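4.2 Scores and what they measure

Casual browser games like to hand out a rank at the end of each round, and players tend to read that rank as a sign of skill. We doubt that it means much. In our sample of 381 players, those who played a typing game called Tirov for four weeks moved up nearly 50 places on its ladder. Their speed on a plain text they had never seen before hardly changed. Cuypers and Heiskanen (in the same project) found larger gains, but their test passages came from the game itself, so the players had met the words already.

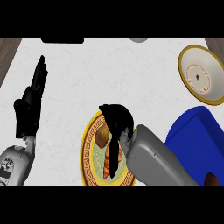 Figure 4. Two views of a rendered tabletop.

Shooter games raise the same problem in another form. Lister, the second title we tested, gives points for every alien destroyed and takes none away for wasted shots, so holding down the fire key is a sound plan. A high score then tells us that the player has found the plan. Claims that such games train attention need a task outside the game, and most papers we read had none. 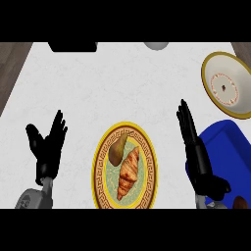
Wanyama has argued that rank still matters as a motive, whatever it fails to measure. That may be so, but the evidence is thin. Of the 200 players who answered our March survey, many said they kept going for the rank, and the same people often could not say what their rank was. We would not build a theory of learning on answers like these.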